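Warna Riltholm tram, 1:87, two-car set

Model: The Riltholm set from Warna comes as a motor car and a trailer in the red and white livery. Body and underframe are plastic, with separately fitted handrails and a sprung pantograph that does not carry current. Length over couplers is 898 mm on the test diagram if you line up the whole five-unit train, which I have not done. I bought the basic two-car set, item 1130, from Mikley by post and paid full price.

Printing is sharp. The lining along the waist is straight on both cars and the route boards can be read without a glass. The white is a little thin over the door frames on the trailer, where the red shows through. Door handles are moulded, not fitted.
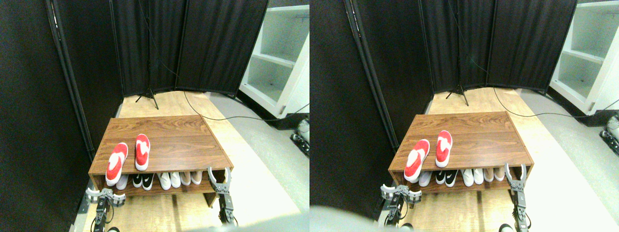
Running is good after a short spell on a loop. Out of the box the motor car was noisy in reverse, and it took 13 laps each way before it settled. It now creeps over plain track without stalling. It will go round tight street curves, but the trailer's coupler bar catches on the skirt if the curve reverses straight away. Dimas Hartono at our club filed the bar down slightly on his and has had no trouble. I have left mine alone for now.

Lights are warm white and change with direction. The trailer has interior lighting but no tail lamps, a poor saving at this price. 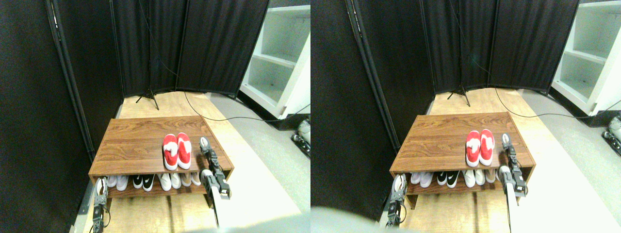 Livery is where I would ask Warna to think again. The red is a flat, bright shade, and the Riltholm cars of this period were darker. Colour is hard to judge from a catalogue. The red and white shoes on top of the brown rack are mostly bright red, and the tram is closer to those than to my older Majimbun model. Under layout lighting it bothers me less. A light coat of matt varnish would help too.

The box holds the cars firmly and there is a bag with 7 spare parts, mostly mirrors and one pantograph head. The instructions show how to get the body off, but not where the clips are. There are two on each side, near the ends. Push a bit of thin card in and lift gently - a screwdriver will mark the paint.

A decoder version is due in May. I would wait for that if you run digital, as the socket in this one is awkward to reach.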